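3.2 Low shelves and the reach over the basket

By the time I got to the shoe corner I had already spent far too long in the store, and I'd more or less decided that the interesting stuff would be in the produce section (that's where my coauthor Elli Hakala wanted to go in the first place). I was wrong about that! The clogs gave us our best material on how people shop from a low shelf, and I want to go through it in some detail before we get to the interviews.

A bit of background on how we worked. Our shop, which we call Plumthorpe in this paper, is a mid-sized general store that sells groceries up front and household goods at the back. We logged 130 shopping trips there in April and coded each one for what I ended up calling stops, meaning any time a shopper quit walking and turned toward a shelf. Of those trips, 109 included at least one stop at a shelf below waist height. The coding scheme is Findel, mostly as Ionuț Voicu taught it to me, with one extra category for hands that go toward a product and don't pick it up. I called that one "hovering" in my notes and the name stuck, even though Ionuț still thinks it sounds like something a bee does.

Low shelves are awkward in a pretty ordinary way. You've got a basket or a cart with you, it has to go somewhere, and the easiest place for it is right between you and the thing you're looking at. So people lean. They lean over the wire, they push the cart a little to one side, they hang on to it with both hands while they make up their minds. Figure 4 has both sides of this, hands out over the goods and hands back on the cart. 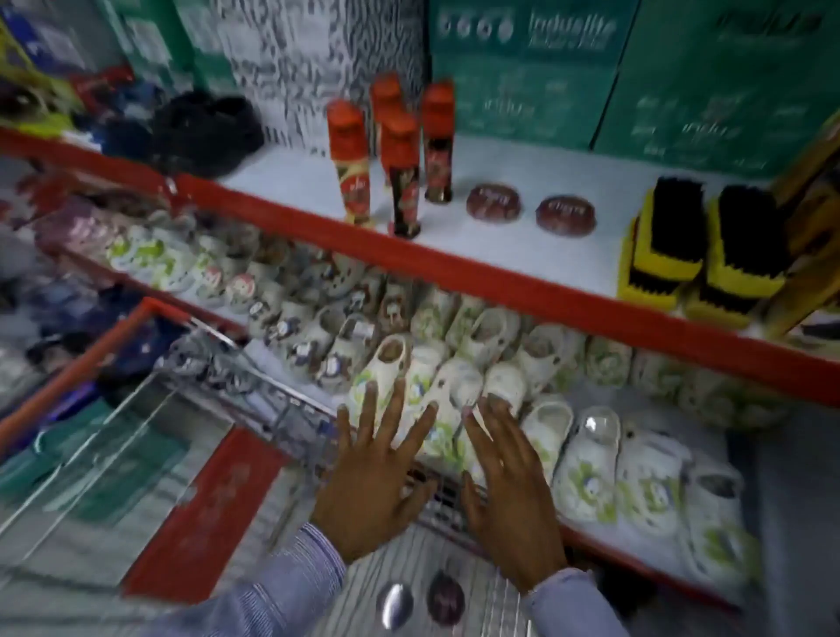
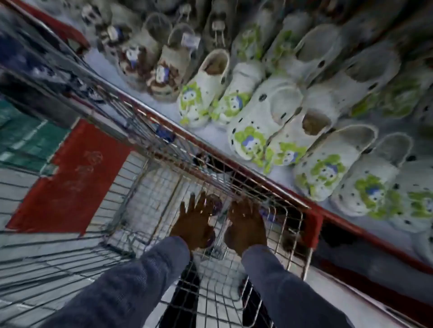

Figure 4. Hands at the clog shelf: reaching over the wire basket (first picture) and resting on the cart wire, with the printed clogs alongside (second picture).

3.3 What the neighbors on the shelf do

I keep coming back to the shelf over the clogs in the first picture. It has shoe brushes with black bristles and yellow blocks, a couple of flat round tins with maroon lids, and tall bottles with orange-red caps that I'd take for liquid polish. It makes sense as a shoe care shelf, and yet it's a funny match for what sits underneath, because I can't think of anyone who has ever polished a white clog full of holes. I asked shoppers about this whenever I could do it without being a pest. Most of them hadn't noticed the brushes at all. One woman told me she saw "the shoe smell stuff" and figured the shoes had to be close by, so for her that upper shelf worked as a kind of sign.

That comment changed how I read my notes. I'd been treating each shelf as its own little display, and shoppers were using the upper one to find the lower one. Eye-level goods got looked at and low goods got touched. I don't want to push this too hard on the strength of one store, and Elli has been very firm with me about that, but it came up often enough that we added a question on it to the second round of interviews.

Then there's the print. The clogs in the second picture are white with green leafy shapes around a little blue-and-white cartoon face, and a repeated print like that is easy to spot from up above, where a standing shopper is looking from. Laltik's model of aisle attention (we use the short version, see Section 2) treats pattern as a cue that pulls the eye down. Our hovering codes lean the same way: 14 of them came at this shelf, more than at any other low shelf in the back half of the store. Plain slippers nearby got a glance and not much else.

I should say that hovering is messy to code. A spread hand over a row of shoes might mean comparing, or hunting for a size, or just thinking about dinner. We coded the hand and left the reasons for the interviews, and the Furtună codebook in the appendix lists the cases where Elli and I disagreed.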